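Chapter 4
Learning to Grip: Teaching a Robot by Showing

What you will learn in this chapter
How a person can record a task with grippers held in the hands
How to choose a first object and a first task
How to plan a set of recordings for your team
How to judge the condition of gripping pads

Before you start
You should have finished Chapter 3 and have your team notebook with you. The class project, which we call Mersha, begins here and continues until the end of Chapter 7. Teams have four students. If your school has only one pair of grippers, two teams can share it, one working in the morning and the other after 2 p.m.

4.1 The task before the program

In the first three chapters we moved the arm by writing positions. We told it where to go, it went there, and when the object was moved by the width of a finger, the arm closed on air. Many students find this disappointing. A small child can pick up a bag which is not in its usual place, and the arm, with all its motors, can not.

There is another way to work. A person does the task many times, holding in the hands the same kind of gripper that the robot has. The movement is recorded each time. Later a program looks for what is common in all these recordings. We will write no positions in this chapter, and almost no code. Most of your time will go to preparing the table, repeating one movement carefully, and keeping good notes.

The first task of Mersha is called Lift and Return. A closed box with a handle is on the table. You bring one gripper to the handle, hook the jaws under it, lift the box a little, and put it back. The other gripper stays near the box and is ready to help, but it does not have to touch anything. The task sounds too easy. Please try it before you say so.

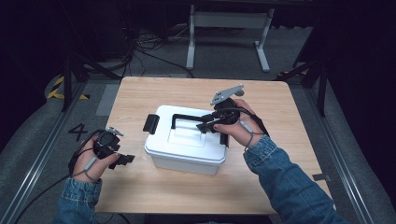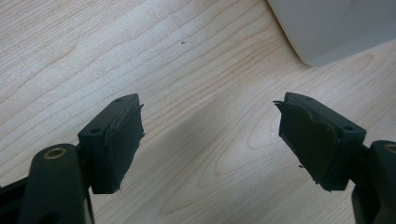
The first difficulty is usually the feeling of distance. Your fingers do not touch the box, so you must judge by eye where the jaws end, and at the beginning most people stop too early or push too far. Practice without recording until the movement becomes calm. Our students at the Drestex summer course needed roughly 20 tries for this, and the ones who played video games did not need fewer.

The second difficulty is the handle. A handle is a good thing for a gripper, because the jaws can go under it and the weight then hangs on them. A smooth lid is much harder. For this reason we begin with a handle in this chapter and leave lids and latches for Chapter 5.

4.2 How many recordings

Each team makes 80 good recordings of Lift and Return. A recording is good when the task was completed, the box came back to the table standing flat, and both grippers were resting at the end. If you drop the box, keep the file, but write "failed" next to its number. Do not delete it. In section 4.5 we will use the failed ones too.

Change the place of the box a little between recordings. If the box is always in the same place, the program learns the place and does not learn the box. The Clulness club, which used an early version of this book, had 594 recordings in the first term and had to repeat a large part of them for exactly this mistake.

4.3 The pads

The gripping pad is the soft part on the inner face of each fingertip. It wears out sooner than anything else on the tool. Look at the edges first: this is where the material begins to tear, and small strips come away from the block. A pad with torn edges can still hold a thick handle quite well - but with paper, thin cloth or a pencil it may slip, and the two sides may not slip equally.

At the start of every session, write the condition of the left and the right pad in your notebook, each on its own line. Use the words "new", "worn" or "torn". When you change a pad, note the number of the next recording. The Drullinari pads in the school kit are meant for 3,000 closings, but a team that squeezes hard will not reach this number.

Activity 4.A
Work in pairs. One student makes five recordings of Lift and Return while the other keeps the notebook. Then change places. Compare your two sets of recordings: who moved faster, and who came to the handle from a higher point? Write three or four sentences about the differences. You will need them for the discussion in section 4.4.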